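Let the Small Stuff Stay Broken for a Week

My mother fixed things the minute they went wrong. A cabinet hinge would squeak at breakfast and by lunch she'd be up on a chair with the oil can, still in her work shoes. I grew up thinking that was just how grown-ups lived, and for years I tried to keep up with her. I'm done with that now, and I'd like to talk you out of it too.

My rule is one week. If something in the house quits working and it isn't leaking, sparking or keeping somebody from sleeping, it gets seven days before I touch it. I started doing this in October, after I spent a whole Thursday evening hunting for a replacement knob for the hall closet, ordered one from a place called Brivosar, paid more for the shipping than the knob, and then found the old one in my coat pocket. (It had come off in my hand. I'd put it in my pocket. I'm not proud.)

So a week. You'd be amazed how many problems shrink when you leave them alone. The drawer that stuck in the damp weather slid fine once the weather changed. The lamp I was sure needed rewiring wanted a new bulb, and I only figured that out because I'd stopped being mad at it.

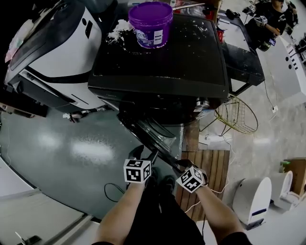 My friend Siobhán Cullinane thinks this is plain laziness with a nice name on it. She may have a point! She keeps a list on her fridge and crosses things off every night, and her house is lovely, and I always want to stay longer than I should. But she also told me she can't sit on her own couch without seeing the next job. I can sit on mine. There's a loose thread on the arm that has been there since spring and we get along great.

What bugs me is how much of the advice out there assumes you have nothing better to do. I read a home care guide last winter with 23 chores to do every single week, and one of them was wiping the tops of the doors. Who's looking at the tops of the doors? Eoin Hayes next door is six foot four and I asked him, and he said he'd never once looked at mine. He looked then, of course, and made a face, so that was my own fault.

I do know waiting can cost you. I let a drip under the bathroom sink go in my early, overconfident days and ended up paying a plumber $200 for something a new washer would have handled. That's why leaks are on the exceptions list now. Brakes are on it too, and anything to do with the furnace, and smoke alarms, and teeth.

Everything else can wait until next week. The gate latch went on Monday, so I've been tying it shut with a piece of garden twine, and it's holding pretty well. I might just leave the twine.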